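Kobzar Early Learning, Inel Road Building
October Safety Walk: Checklist with Comments

Walked by: Hongjun Lu
Reviewed by: Guoqing Tian
Area covered: 3,022 square feet, ground floor only
Marks used: OK, FIX (repair or change needed), WATCH (look again next month), N/A

Items carried over from the last walk have a C next to the number. Comments are kept short. If an item has no comment, there was nothing to add.

ENTRANCE AND HALLWAY

1. Front door closes and latches without being pushed. FIX
Closes but stops short of the latch when the hallway heat is on. The closer arm was adjusted in spring and has drifted. Utberg has been called. Until they come, whoever opens in the morning checks the latch by hand after drop-off.

2. Finger guards on hinge side of doors. OK
The guard on the toddler room door is new. The old one had split near the bottom.

3C. Floor mat lies flat. OK
Replaced. The old mat curled at the corner nearest the coat hooks and was on this list two months in a row.

4. Exit signs lit. OK

5. Hallway clear for full width. WATCH
Clear at the time of the walk. Strollers tend to be left by the office between 8:15 and 9:00. The sign asking families to use the covered area outside has faded and needs to be printed again.

6. Sign-in tablet cord secured. OK

CLASSROOMS

7. Shelves anchored to wall. FIX
The tall bookshelf in the preschool room was moved to make space for the rug, and only one of its two brackets was put back. Books have been moved to the lower shelves. Bracket is in the office drawer. The screw holes need new anchors, the old ones spin.

8. Outlet covers in place. OK
Sliding covers throughout. No plug-in caps in use, please do not bring any in.

9. Blind cords out of reach. OK
All windows on the street side have cordless shades now. The staff room still has the old blinds with cleats. Children do not use that room.

10. Furniture free of splinters, cracks and loose screws. FIX
One low chair in the toddler room has a loose back leg. Taken out and tagged. The tables are fine.

11. Toys checked for broken parts. WATCH
The ring stacker lost its base cap and went in the trash. The wooden train cars have chipped paint on the wheels. No bare metal showing, so they stay out for now.

12. Small parts kept out of the toddler room. OK

13C. Nap mats wiped and stored with no two sleeping surfaces touching. OK
Last month they were stacked face to face. They are now stored with the sheets off.

KITCHEN AND FOOD AREA

14. Refrigerator at 40 degrees or below. OK
Read 38 at 7:40 a.m. The log had two blank lines in it. Whoever unlocks the kitchen fills in the morning reading, including on days when no hot lunch is served.

15. Allergy list posted inside the cabinet door and current. FIX
The list on the door was the September one. A new one was printed and put up during the walk. Marked as FIX anyway so it shows in the record.

16. Cleaning products locked up and in original bottles. FIX
One spray bottle under the sink had no label. Emptied. If you mix a bottle, label it before you set it down.

17. Fire extinguisher charged, tag in date. OK
Gauge in the green. The annual service is due before the winter break. The Redell service slip is number 295 and is in the binder.

18. Hot water at children's sinks at or below the limit on the license sheet. OK

BATHROOMS

19. Floor dry, no standing water. WATCH
A small puddle behind the left toilet. Could be from hand washing, could be the supply line. Paper towel was laid down and checked again after lunch and was dry. Look again next month.

20. Step stools stable, rubber feet on. OK

21. Diaper pail lid closes. OK

22. Gloves and wipes within reach of the changing table. OK
The strap on the changing table is worn on one edge. A replacement is on order.

OUTDOOR AREA

23. Gate latches and cannot be opened from child height. OK

24. Surfacing under the climber deep enough. FIX
Thin at the bottom of the slide, where it always goes thin. Rake it back before first outdoor time. The whole area needs topping up before the ground freezes.

25. Fence free of gaps and sharp ends. FIX
A wire tie near the shed has a bent end pointing inward. Covered with tape for now. Needs pliers.

26. Sandbox covered overnight. OK

27. Shade sail taken down for the season. FIX
Still up. Last year it came down in October after the first wind storm and pulled one post out of line.

RECORDS AND DRILLS

28. Fire drill held and written down. OK
Everyone out in 244 seconds, counted from the alarm to the last name called. Slower than last time. The preschool group went back for coats. Staff should take the coat bin only if it is already at the door.

29. First aid kits full. FIX
The outdoor kit had no cold packs. Restocked from the office.

30. Emergency contacts updated within the last six months. WATCH
Seven families have not returned the form. Guoqing is calling them.

CHILDREN'S BELONGINGS

31. Hooks at child height, no sharp ends. OK

32. Bags free of medicine, coins, batteries and loose cords. WATCH
Cough drops found in a side pocket and returned to the parent at pickup. Families will get the reminder again.

33. Long straps tucked in before bags are hung up. FIX
See the bag note at the end of the page.

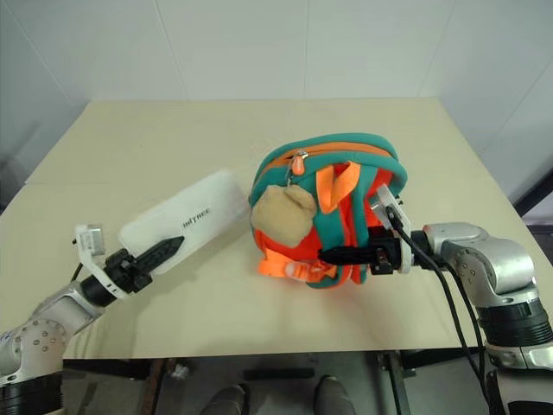

Reading time: 5 minutes

Bag note: Small backpacks with a loop at the top should be hung by the loop. Buckle straps get clipped or tucked behind the bag so they do not trail where children walk. Soft toys and cloths from home go inside the bag with the zipper closed, except at nap time. Bags do not go on the climber or the slide, and children do not wear them outdoors.

Open FIX items go to Hongjun's tray. Initial and date each one when it is done.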